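Fatima Baloyi
Thread on the Hnatiuk truck plant, because the coverage so far has mixed up two different announcements. May 2021

1/ Hnatiuk has two projects on the books. One is the second assembly hall at Skudby, for medium-duty trucks. The other is the axle line, which goes in the old building next door. Only the assembly hall has been pushed back.

2/ The hall was supposed to open in December. The supplier notice that went out last week moves that by 12 months. The axle line keeps its date. Several outlets reported that "the Skudby site" was delayed, and that is wrong.

3/ What changed is the order book. Hnatiuk planned the hall when it was selling 200 medium-duty trucks a month. The last two quarters averaged 184 and then 178. That is a small drop, but the existing hall can cover it with one shift and some overtime.

4/ Dealers I talked to say interest is still there. Fleets are holding on to older trucks for another year and paying for repairs. Parts sales at the dealers are up, and the workshops are booked weeks ahead.
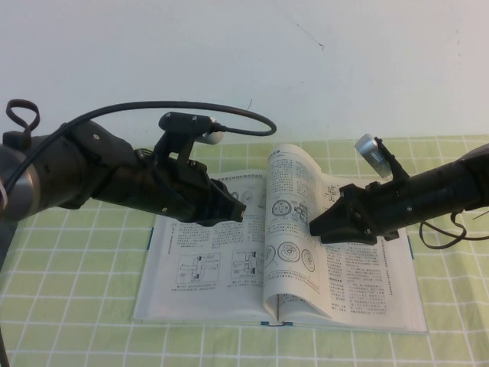
5/ The axle line is a separate case. Hnatiuk buys its rear axles from Omeo now, and that contract runs out next year. If the line slips, the company has to renew on whatever terms Omeo offers. So the money went there first.

6/ Omeo has not commented. Its last investor call mentioned "one customer moving in-house" and left it at that. I would assume that is Hnatiuk, but I can't confirm it.

7/ Vurotix has the contract for the paint shop in the new hall. This is the part I would watch. The ovens were ordered before the delay, and as far as I know they are still being built. They will have to be stored somewhere, and the contract doesn't say who pays for that. I asked both companies. Vurotix said talks are ongoing. Hnatiuk sent me the press release again.

8/ On jobs: no layoffs have been announced. Hiring for the new hall is paused. People who already signed for it have been offered places on the axle line or a later start date. The union wants that in writing and had not received it as of this morning.

9/ The town has already widened the access road and put in the new traffic light. Those were paid for with a loan that was going to be covered by the extra business tax from the hall. The first payment date has not moved.

10/ A few people asked if this means the hall is dead. I don't see that in the documents. The building permit is still valid, the foundation is poured, and the notice to suppliers gives a new date. Cancelled projects usually come with a write-down, and there isn't one in the accounts.

11/ Next thing to look for is the half-year report. If the capital spending line for the hall is split over two years, the new date is probably real. If it is moved to "under review", I will post again.

12/ Correction to post 4: the longer workshop waits are at the two northern dealers. The southern one says it can take a truck within days.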